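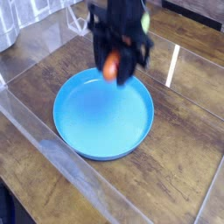

What is the Posby play kitchen program? A free program at the Herkton Community Center in which young children learn about mealtimes by using toy food and child-size dishes.

Home | News | Programs | Hours | Contact

Posby Play Kitchen Returns to Herkton

The Herkton Community Center will reopen its play kitchen on Sun 6 October, following a grant of $3000 from the Bokcombe Family Fund. The program is open to children ages 3 and up, accompanied by an adult.

The grant covers new toy fruits and vegetables, shallow plates and storage shelves. A further $300 has been set aside for replacement pieces, as small items are often carried home in coat pockets.

"Children learn a good deal from setting out a meal," said Lutfa Khan, program director. "They name the food, decide what belongs on the plate and offer it to someone else. We wanted the dishes to be plain and the food easy to recognize."

Blue plates were selected after a trial in April, when staff found that red and orange pieces were easiest for younger children to pick out against that color. The sets are used on ordinary tabletops — no play stove or sink is needed — and can be moved between rooms. 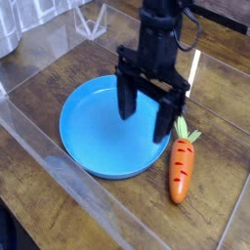
How are the toy food and plates cleaned between sessions? Staff wash every piece in warm, soapy water and leave it to air-dry overnight before returning it to the shelves.

Sessions last two hours and will be led by Anoma Gunawardena and Imtiaz Weerasinghe. Families may arrive at any time during a session. Registration is not required, although groups are asked to contact the front desk in advance.

The center will also lend complete sets to home child care providers in the Herkton area. Each set may be kept for three weeks and should be returned in its original bag with the packing list. Requests should be addressed to Sandamali Mondal at the Siddiqui Street office.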